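### 3.2 Bus timetables and shift start times

The survey area takes in the town of Otemport and the industrial district at Nenbridge, which lies on the far side of the river and is reached by a single road bridge. Most of the employers there are small. They do packing, light assembly, printing, and cold storage, and they set their own shift times without consulting each other or the bus operator. The result is a spread of start times through the early morning that the timetable serves unevenly.

We received 346 usable questionnaires. Respondents were asked for the start and end of their most recent shift, the stop where they boarded, the bus they meant to catch, and the bus they caught. They were also asked what they did when no bus suited the shift. Matvii Bilyk and Morena Guerra coded the open answers separately and then settled differences in a joint session. Answers that named a stop outside the survey area were kept, but they are left out of the walking distances in Section 3.4.

The first morning bus over the bridge arrives at the Nenbridge terminus 10 minutes before the hour. On paper this is enough for a shift that begins on the hour. In practice it depends on where the workplace is. The terminus is at the western end of the district, and the sites at the eastern end can be reached only by the service road, which has a sidewalk on one side and no crossing near the stop. Respondents at the eastern sites reported late arrival far more often than those near the terminus, and many of them had stopped using the first bus for that reason. Job type made less difference than location. Respondents in packing, cold storage, and automated assembly gave similar answers once we allowed for distance from the stop.

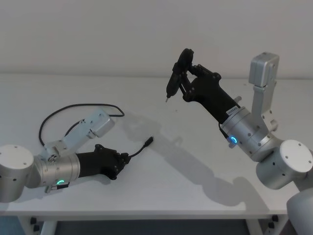
Evening travel showed a different problem. The last bus back to Otemport leaves before the end of the late shift at most sites. Respondents on that shift relied on rides from coworkers, on family members, or on walking over the bridge. Rides were the most common answer. They were usually arranged by word of mouth, and several people wrote that they had turned down extra hours when the usual driver was off. One respondent at Donati wrote, "If she is on vacation I have to ask for days." We had not expected leave to be affected by transportation in this way, and the questionnaire had no item for it, so we can't say how common it is.

Employers were interviewed by Noemi D'Amico and Shanthi Ranasinghe in June. Of the 26 employers contacted, 3 had changed a shift time in response to the bus timetable. The others gave a range of reasons for keeping theirs. Delivery windows came up most, followed by agreements with customers and by habit. The manager at Firkel said the start time had been set before the current bus route existed and had not been looked at again. Several managers did not know when the last bus left.

**Figure 4.** Two robot arms at a white tabletop, each gripping a small black item (first view), and one arm holding a black electric screwdriver upright (second view).
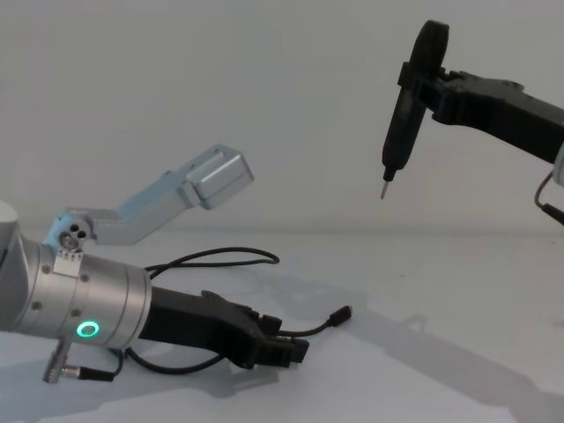 Weekend service was treated separately. There is no early bus on Sundays, and the answers for that day come almost entirely from people with access to a car. This makes the Sunday group a poor match for the weekday group, and we do not compare the two directly. A respondent who works only on Sundays and has no car would be unlikely to hold the job at all, so the people most affected by the missing bus are the ones our sample is least likely to reach. Ettore Morelli's earlier door-to-door count in Otemport had the same limit on the workplace side.

Boarding data from the operator would help to check the self-reported times. We asked for records at stop level and were given totals by route, which combine Nenbridge with two residential stops before the bridge. Those totals are used only in Section 4.1, where the direction of change over the year matters more than the size of it.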